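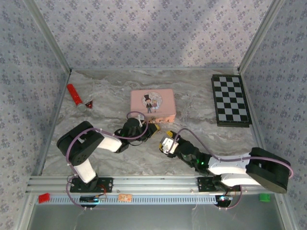
Ako Two-Arm Bench, Club Edition

In stock. Ships in two boxes, one of them heavier than it looks.
Price: $2,000 per bench. Spare gripper set: $200.

The Ako is a pair of small robot arms on a shared aluminum rail, sold to school clubs, evening classes and competition teams. Students assemble it, wire it, teach it a task and then argue over whose turn it is. We can help with everything up to the last part.

Stillska built the first Ako for the student robotics club at Prasertsri, where Orathai Wongsuwan wanted something that two beginners could work on at the same time without sharing a keyboard. The arms face each other across the table, so a team can start with one arm picking something up and move on to handing it over. The handover takes longer. Please plan your term accordingly.

What's in the kit
Two arms with grippers, pre-cut links, servos in labeled bags
Rail, mounting plates and bolts
Two wrist cameras
Two controller boards and cables
Printed workbook with 4 projects
One hex key (buy a second one now – you will lose the first)

What you supply
A solid table, a laptop and things to pick up. Tins, blocks and toys all work well. Students will bring in whatever they like anyway.

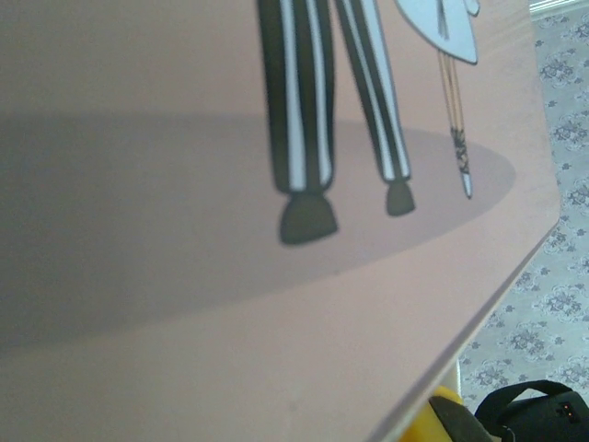 Wrist camera view at close range, with a board printed with striped trousers and shoes filling most of the picture.

About the cameras
Each camera rides with its gripper and sees what the gripper is about to bump into. Up close, that can be a very large picture of a very small part of the job. Project 3 in the workbook covers choosing a starting position with a wider view, and most teams read it after Project 4.

From the clubs
"We logged 600 practice runs before the Grustlow meet in September. The arms held up. The snack budget did not." – Laine Juška, team coach

"My students tighten the wrist bolts without being asked now. They still won't label their files." – Prapai Mahawong, evening class instructor

Ordering
Schools may pay by invoice. For spare parts, write to Panya Rattanakul and include the number on your mounting plate. "The black one" describes both of them.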